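Kundix desk power set: extension strip, cube and round hub

Print this page
E-mail this to a friend

Reviewed November 2024

Our desk at home has one double wall socket behind it, and for years we ran everything from an old grey extension lead with a cracked end. When it finally went in the bin I bought three pieces from the Kundix coloured range: the purple strip, the dark blue cube and the pale pink round one. They came from the Clandance branch of Reddy, where the three together cost £18 less than buying them separately. I have been using them since September. 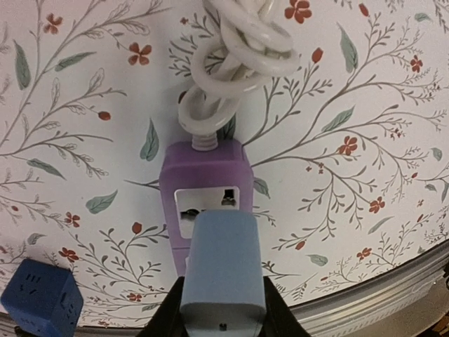

Colour was not the reason I bought them, but it has turned out useful. My last lead was the same grey as everything else under the desk and I was forever pulling out the wrong plug. With a light blue plug going into a purple strip there is no mistaking which one is which, and the white face round the socket makes the openings easy to find in poor light. The corners are slightly rounded, so it doesn't catch on sleeves or papers.

The strip is the piece I use most. It takes plugs from several countries, handy in our house as we have a couple of things brought back from abroad. The fit is firm. My own plugs need a proper push to go in and a hand on the strip to get them out again. If you have weak wrists, try one in the shop first.

I would have liked rubber feet. On a smooth table the strip slides when you push a plug in, and I ended up using two sticky pads from the kitchen drawer.

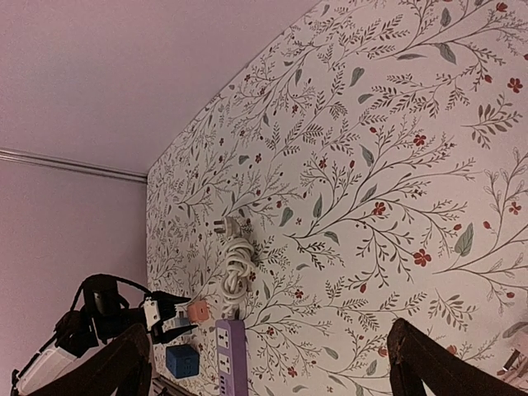

Cable length is fair. Mine reaches from the wall socket, along the back of the desk and up to the top with a bit left over. The cable is thick and doesn't like being bent sharply, so allow some room behind the furniture. It came tightly wound and kept its loops for the first week or so. Laying it out flat overnight helped – a warm room helps more.

The leaflet is poor. It is one folded sheet in very small print, and the drawing on the front is of a different model. The number on my box ends in 913 and the leaflet doesn't mention it anywhere. I wrote to the Kundix office in Nustgate and had a polite reply with the correct sheet attached 6 days later. 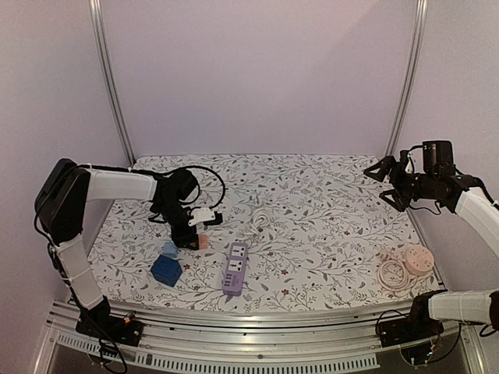

Do you need all three pieces?

Most people will manage with the strip alone. It has room for the everyday things and a group of USB ports at one end for phones, so the chargers can go back in the drawer. The cube is worth adding if your desk is small, as it takes up very little space and has outlets on more than one face. Big square adapters still get in each other's way on it. The round one suits the middle of a table where people sit on both sides, and we now use ours mostly when visitors want to charge something.

Cleaning is simple: unplug, then wipe with a dry cloth. The purple hides marks well enough. The pale pink does not, and a smear of ink on mine has never fully come off.
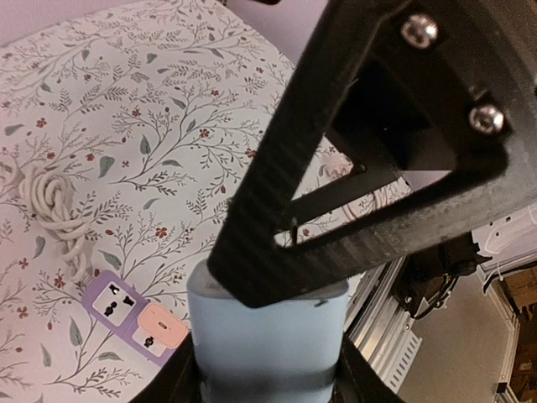

Switches feel solid and click clearly, though there is no light to tell you what is on. I got used to that after a while. My partner still hasn't, and checks by looking at the lamp.

The guarantee is 400 days from purchase, an odd figure but longer than I had with the old lead. Keep the receipt, as the shop will want to see it.

I would buy the strip again, and probably the cube. The round one I could have done without – it is well made, but it spends most of its time in the cupboard.

Print this page
E-mail this to a friend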